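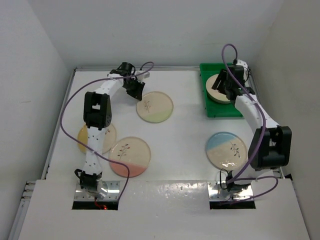
Newsroom > Product Releases > Clustanar

Category: Automation & Robot Teaching

Reading time: 4 min

Skuteck Releases Clustanar Two-Arm Teaching Station and Table-Clearing Demonstration Set

JOTAVSTEAD, March. Skuteck today released Clustanar, a two-arm station for recording robot tasks by remote control or by hand guiding, together with a first set of demonstrations recorded on it. The set contains 3,378 complete demonstrations of plate handling and table clearing, all recorded at the company's site in Jotavstead. Chong, a supplier of dish-handling lines for commercial kitchens, defined the tasks and will use the resulting control models in its own trials.

Clustanar is meant for companies that need a robot to handle objects whose position changes from one cycle to the next. Programming such tasks point by point takes a long time and has to be repeated when the layout changes. With Clustanar, an operator performs the task through the robot's own arms, and the station stores the motion in a form that can be used to train a control model.

Station layout

Both arms are mounted on metal plates at the front of a white work surface, with walls on the left, right and rear. Each arm carries a two-finger gripper. The arms have overlapping reach across the middle of the table, so an object can be passed from one gripper to the other or held by one while the second moves it. The plain walls and surface keep the background constant between recordings.

In remote control mode, the operator sits at a separate desk and moves a pair of smaller input arms. The station arms copy the position of the input arms joint by joint. Delay between input and motion is 70 milliseconds under normal load. Opening and closing of each gripper is controlled by a trigger on the matching input arm, and trigger travel is recorded as a continuous value.

In hand-guiding mode, the motors are set to cancel the weight of the arm, and the operator moves the links directly. This mode is used for motions that operators find hard to perform from the desk, such as setting a rim down at a shallow angle against another rim. Of the demonstrations in the first set, 800 were recorded by hand guiding and the rest by remote control. The mode is stored with each recording so that users can train on either group separately.

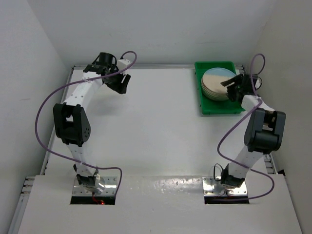
Contents of the first set

The tasks cover moving single plates from the table to a tray, adding plates to a stack, taking plates off a stack, and turning a plate before it is put down. Starting positions were changed before every recording. Some recordings start with a clear table and a loaded tray, others with plates spread across both sides of the work area.

Thin, round objects were chosen at Chong's request. A plate lying flat offers very little edge for a gripper, and an operator usually has to tilt it with one finger or push it against something before it can be picked up. Stacked plates add a second problem, as closing the gripper too low will lift two at once. Operators were told to use whatever method worked for them, provided the plate ended in the required place. The set therefore contains several ways of doing the same thing, and these have been labeled.

Total recorded motion is roughly 80 hours. Each demonstration includes:

- joint position, speed and motor current for both arms
- gripper opening and trigger travel
- video from fixed viewpoints, matched in time to the joint data
- task name, control mode and operator code
- a result label: completed, completed with correction, or failed

Failed attempts have been kept. In early training runs, models trained only on clean demonstrations did not recover after a missed grasp and continued the motion with an empty gripper. Adding the recordings in which an operator missed, backed off and tried again reduced this behavior. Skuteck will publish the comparison as a technical note with the next software update.

Recording procedure

A session starts with both arms in a raised rest position. The operator presses a foot switch, performs the task, and presses it again to end the recording. The software checks for missing data, motor current above the set limit, and clocks that have drifted apart. Recordings that fail a check are set aside and are not included in the count above. A second person reviews the video and assigns the result label.

Operators worked in short shifts with breaks between blocks. New operators completed a practice block on each control mode, which was discarded. Skuteck found that remote control took longer to learn than hand guiding but gave smoother motion once learned, mainly in tasks that used both arms at the same time.

Known limits

The station has no touch sensing in the fingers. Contact force has to be estimated from motor current, and the estimate is poor at low speed. Shiny surfaces produce reflections in some views, and the lower link of an arm can hide an object from a single viewpoint. Users who train on video from one view only should expect lower results when an arm passes over the plate being handled. The current release covers dry, undamaged plates. Wet plates, bowls and cutlery are outside its scope.

Availability

Clustanar can be ordered now as a complete station or as a recording package for customers who already own compatible arms. The demonstration set is supplied with both versions at no added cost and may be used for internal development and product training. Customers who want their own tasks recorded at Jotavstead can send a task description and sample objects to Skuteck for review.

About Skuteck

Skuteck builds equipment and software for teaching robots by demonstration. Its stations are used in kitchen supply, packaging and light assembly.

Media and technical inquiries: Skuteck Press Office, Jotavstead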